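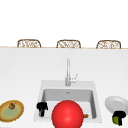 Tisdale仿真工位换了新夹爪模型以后,右手抓取一直不稳,想请大家看看该从哪里查。机械臂是Bhatia的,夹爪是Rarnar,场景跑在Takby里,台面、水槽、盘子都是上一版留下来的,没有动过。右边盘子前面那只黑色夹爪夹着青柠,静止的时候挺好,一开始往水槽方向平移就出问题:柠檬在指面上慢慢往下滑,过几秒掉在台面上。手指闭合力调到50 N还是滑,再往上调,柠檬会弹飞。旧夹爪同样的参数没有这个现象。仿真步长2 ms,没改过。另外大红球正好在镜头近处,把水槽前半截挡掉了,看放置动作很费劲,这个也顺便问问。

楼主:槽边拧螺丝
发表于2025年10月

——
1楼 短轴承

先看碰撞体。换模型最常见的就是外观网格换了,碰撞网格还是旧的,或者导入时自动生成了凸包。Rarnar的指面带一点弧度,做成凸包以后内侧会被填平,接触点跑到边缘上,就成了两个点夹一个球,肯定往下转。

把碰撞显示打开截一张,比调力有用。

——
2楼 灰度值

力也不能随便加。50 N夹一个柠檬,真机上早把皮压破了。弹飞是穿透太深,求解器一步推出来的。先把力降回去。

——
3楼 槽边拧螺丝(楼主)

回1楼:看了,确实是自动凸包,左右手指都是。导入脚本里有个选项默认打开,我没注意。
回2楼:已经降回旧值,不弹了,还是滑。

——
4楼 短轴承

那就拆。每根手指拆成3个凸块,指尖、指面、指根各一个,指面那块用薄盒子,不要跟弧度。外观网格不用管。拆完注意惯量重新填,不要让软件按碰撞体体积去算,算出来会偏重,腕关节会跟着抖。

——
5楼 今天不标定

不同意用薄盒子。弧面就是拿来夹圆东西的,换成平面以后柠檬能夹住,换个盘子沿或者小瓶子又是另一套表现,训练出来的策略到真机上全得重来。我们组之前就是图省事全用盒子,后来返工了。

正经做法是用SDF碰撞,分辨率给够。慢一点就慢一点。

——
6楼 短轴承

SDF我也用过。他那边要并行跑很多环境,开SDF显存先爆。楼主现在的问题是柠檬往下掉,先让它不掉,再谈精度。

——
7楼 今天不标定

并行数可以减。几何是错的,跑再多也没意义。

——
8楼 灰度值

两位说的都对一半吧。可以折中,指面用两三条细长凸块拼出弧度,中间那条稍微凹进去。我手头一个类似的夹爪就是这么弄的,柠檬、鸡蛋、瓶盖都能夹,速度跟盒子差不多。

另外摩擦系数楼主没提。新模型导入后材质绑定经常丢,会退回全局默认值。查一下指面碰撞体上到底挂没挂橡胶那套材质。静摩擦和动摩擦都要看,还有组合方式,一边设了取平均、一边设了取最小,结果也不是你以为的那个数。

——
9楼 槽边拧螺丝(楼主)

材质果然丢了。路径里多了一层节点,原来的绑定找不到对象,日志里有一行警告,被别的输出冲掉了。重新绑上之后,慢速平移不掉了,快速还是会转一下。凸块今晚按8楼的办法拼。

——
10楼 铝型材切口

说一下红球。它贴着镜头下沿,又压住水槽前沿,这个机位下小幅度挪球没有用,挪一点点照样挡。要么把球往台面远处放,水龙头后面到吧椅那一侧是空的;要么抬高相机。我倾向抬相机,物体初始位置反正要随机,今天挪开,明天又随机回来。

——
11楼 今天不标定

相机不要动。真机那边相机是装死在支架上的吧?仿真里抬高了,外参就对不上了。应该限制随机范围,在离相机太近的地方划一块禁放区。

——
12楼 铝型材切口

真机也会有东西挡在前面,你全禁掉,策略一辈子没见过遮挡。可以留一部分。

——
13楼 槽边拧螺丝(楼主)

真机支架是固定的,所以相机我不动。禁放区我加一块,留小比例的遮挡样本。Shivam Nautiyal也是这个意见,外参是他标的,他不让碰。

——
14楼 灰度值

还有个小问题,水槽里靠左那块黑色的是什么?看着像夹爪的手指部件,竖在池子里。如果是另一只手的末端,那它离池壁很近,碰撞过滤要看一下。红球右后面池子里还有个橙棕色的小东西,被挡得只剩一点,分割标签是不是也要核对?

——
15楼 槽边拧螺丝(楼主)

标签这块归Selma Lazarević管,我把截图转给她了。碰撞过滤我查了,新夹爪的分组没继承,手指和池壁之间的碰撞是关着的。这个要是没人问,我估计一直发现不了,谢谢。

——
16楼 短轴承

那导入脚本一共漏了:凸包选项、材质绑定、碰撞分组。建议别手工改场景,改脚本,再写个检查,启动时对着清单核一遍,缺哪项直接报错退出。不然下次换夹爪还是这一套。

——
17楼 槽边拧螺丝(楼主)

更新一下。凸块拼好了,脚本改了,启动检查也加了。连夜跑了将近1,000局右手抓柠檬放进水槽,滑落基本没有了,剩下的失败多半是放的时候手指擦到池沿。池沿比台面略高一圈,放置点的高度余量还得再加。

单步耗时比盒子版略高,能接受。参数整理好以后贴上来:
- 指面静摩擦、动摩擦分开设,组合方式两边都取平均
- 闭合力用旧夹爪的值
- 惯量按厂家图纸手填
- 仿真步长不变

——
18楼 今天不标定

拼出来的弧面建议拿真机对一次,夹同一个柠檬,看滑落时的倾角差多少。不对这一次,我还是不放心。

——
19楼 槽边拧螺丝(楼主)

排上了,等真机那边空出来。对完我在本帖回复。

首页 版块 仿真与建模 末端执行器 求助 我的帖子
搜索 请输入关键词 全部版块 标题 高级搜索
联系我们 | 版权所有,转载请注明出处 | 返回顶部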